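The Pencil Case Gallery

Every fall we put up a page on some small container and how people fill it. Past years gave us the glove compartment (bleak) and the bathroom cabinet (bleaker). This October it's the pencil case, a subject on which the readers of the Ernwood Desk Pages hold stronger views than they do on most elections.

We asked for opinions and received 2,234 of them. A good many concerned the correct direction for a marker cap. Several people wrote twice, the second time to disagree with themselves. What follows is a small gallery on the hard white kind with a hinged lid, the sort you were given at eight and possibly still own.

The box, before anyone has opinions about it

There are two schools of pencil case. The soft school believes in a zipper and a dark interior where a pen can go missing for a semester. The hard school believes in walls.

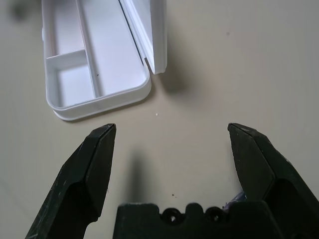

I belong to the hard school, mostly for the dividers. A long channel tells a pen where to lie down. The little square at the end of the other channel is for whatever you can't classify, so it fills up first. In mine it has held a foreign coin, a button and a cough drop of uncertain age.

A reader from Nivomley wants us to mention that crumbs get into these boxes even when they never leave the desk. Turn yours over above a wastebasket on Monday and see what you've been living with.

The first packing

People pack a pencil case the way they pack a car, which is to say confidently and then again. The long things go in first and take the best seats. Everything else gets whatever is left, and the eraser ends up standing in the aisle.
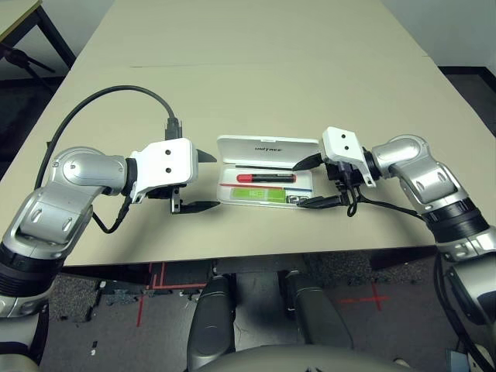
Rows are the respectable method, and I was raised on them. You lay each item parallel to the last, close the lid, and feel for up to 30 seconds like a person whose taxes are done. Red marker nearest the hinge, cap to the right, thin pen just below it, and something flat and bright green under that: it's a layout I can't fault, though I know someone will. The small gray thing in the lower right corner has found the spot every small gray thing finds. Our Endale readers call that corner "the drain."

Of the letters we got, 1,418 were in favor of rows. The rest were in favor of throwing everything in and pressing down, and wrote in handwriting to match.

The corners

Corners are where a tidy case gives itself away. Red and blue can run along the tray as straight as you please, with a nice green block over on the right, and there will still be one black object down in the lower left that looks like it came in by a side door. I've stopped fighting this. Kunotden, our long-suffering web host, tells us the page on corners was opened 4,000 times last year, so evidently I'm in company.
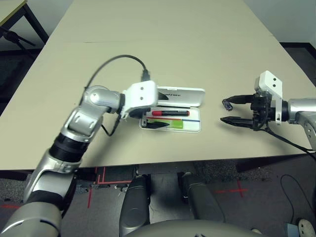
Send us yours

Next up is the kitchen drawer, the one with the batteries. Please don't tidy it first. We can always tell, and the letters get unkind. Pencil case mail is still welcome through the end of the month, marker caps excepted.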